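Orden de mesas compartidas

El orden de mesas compartidas es el conjunto de operaciones con que se clasifican, agrupan y retiran los objetos de uso corriente depositados sobre un tablero común de oficina. Se distingue de la limpieza, que actúa sobre la superficie, y del archivo, limitado a la documentación.

Clases de objetos

La clasificación de Liis Liepiņa separa consumibles envasados, recipientes y cableado. Los consumibles en película plástica forman el grupo más irregular: el envase se arruga, refleja la luz y no admite apilado estable.

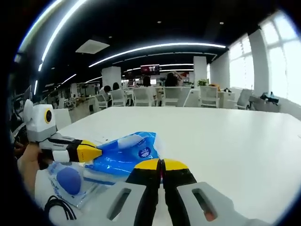 Envase de plástico azul translúcido sobre un tablero blanco.

Los recipientes vacíos se retiran primero. Las botellas tumbadas ruedan y desplazan los objetos menores; los pañuelos y las cajas planas se agrupan después en un mismo sector del tablero.

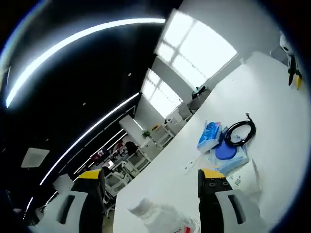

Cableado

El cable suelto se recoge en lazos de 12 cm de diámetro, con el conector hacia fuera. El manual de Tuvwood admite un máximo de 40 cm de extremo libre - medida que otros autores consideran excesiva - y recomienda situar el rollo lejos de los líquidos.

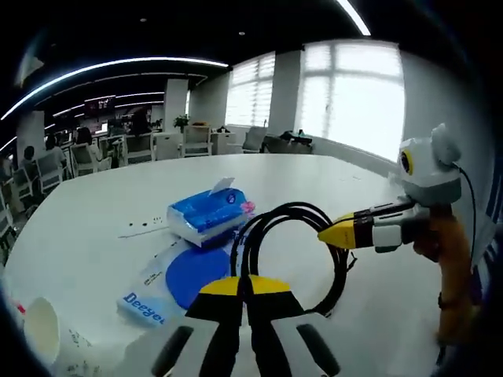
Cable negro enrollado junto a un paquete de pañuelos y una bolsa plana con la marca «Deeyeo».

Agrupación por contacto

La agrupación por contacto, descrita por Justinas Jõgi, reúne los artículos pequeños sobre otro mayor que les sirve de base. 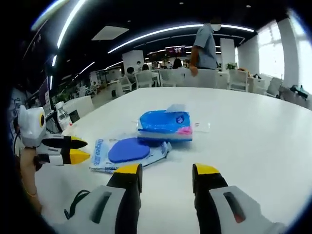 El método reduce la superficie ocupada, pero exige que la pieza inferior quede plana. Una almohadilla redonda de esponja azul colocada encima de un paquete tendido constituye el caso elemental: ambas piezas se trasladan juntas y se separan al llegar al armario. Los bloques envueltos que se mantienen de pie se dejan aparte, con la etiqueta hacia el usuario. Jõgi desaconseja superponer más de dos niveles.

Véase también: Almacenamiento de consumibles; Gestión de cables; Puesto de trabajo compartido.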